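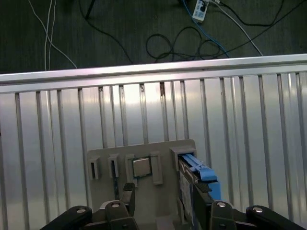 Ribbed aluminium panel and grey board with 3D-printed holders

Wastolen Tool Library
Progress report to the Rizk Fund, second period

Summary

The library has been open to borrowers for the whole of this period. Membership is growing, the new catalogue is in use and the evening repair sessions have started. The outreach runs to Sterard began later than we planned and one part of the training program has been put back. We are not asking for a change to the total grant. We are asking to move a small amount between budget lines, as set out under Spending.

Membership and lending

We have almost 400 members. Most live in town, but a growing share come from the farms and small blocks along the Sterard road. In the first period people mainly joined to borrow one thing for one job. They are now coming back, and a lot of the lending is to people who have borrowed before.

Garden tools are still the most borrowed group, followed by ladders, sanders and drills. The carpet cleaner is booked well ahead and is the item we get the most complaints about, all of them to do with the waiting time. We looked at buying another one. For now we have shortened the loan to overnight, with return by 10 am, and this has cleared most of the queue.

Late returns are higher than we would like. We don't charge fines and would prefer to keep it that way, as the survey showed that the lack of fines was one of the main reasons people on low incomes felt able to join. A text message now goes out the afternoon before an item is due. It is too early to say how much difference this makes.

Catalogue

The move to the Numance catalogue was finished in April. Every item has been tagged, checked against the old spreadsheet and given a replacement value. The old list had a good many double entries, mostly hand tools that had been donated in boxes and entered once by the box and again one at a time. Sorting these out took longer than any other job in the period.

Members can search and reserve from home. Those without internet at home can still ring or come to the counter, and we intend to keep both going. The search does not cope well with local names for things – whipper snipper finds nothing unless the word is typed into the notes for that item – so we are adding other names as people tell us about them.

Repair sessions

Evening repair sessions run in the library after closing. People bring a broken item and fix it at the bench with help. Lamps, toasters and chairs are the most common. Mains-powered items are tested and tagged before they leave, and anything that fails the test stays with us or goes home with the plug cut off, whichever the owner prefers.

We held 7 sessions in the period. Two others were called off, one for the storm and the other when we couldn't get a licensed tester. We now have a backup tester in Sterard who is willing to drive over.

Sewing repairs were not in our original plan. People kept bringing clothes and we have set aside a table for them.

Outreach to Sterard

Under the agreement we were to take a trailer of tools to Sterard once a month from the start of the period. The trailer needed new wiring and a brake repair before it could be registered, and the runs started late. They are now going as planned. The site beside the hall works well in dry weather but the ground is soft after rain, and we have asked the council whether we can use the sealed area behind the pool.

Training

The basic power tool course has been run and was full. The chainsaw course has been put back to the next period. Our insurer wants it taught by an accredited trainer, and the one we had arranged has moved interstate. We are getting quotes.

Spending

Spending is on track overall. The catalogue line is underspent, mainly because the set-up fee was waived. The vehicle line is overspent by the cost of the trailer work. We ask the Fund's approval to move $2,000 from catalogue to vehicle. A full statement is attached with the receipts for the trailer.

Next period

We will hold the chainsaw course, keep up the monthly runs to Sterard and finish adding the other names to the catalogue. The lease on the building comes up for renewal and we have written to the owner asking for a longer term. We will let the Fund know the answer when we have it, as it affects whether the storage racking is worth building in. The member survey will go out again with the same questions as last time so the results can be compared.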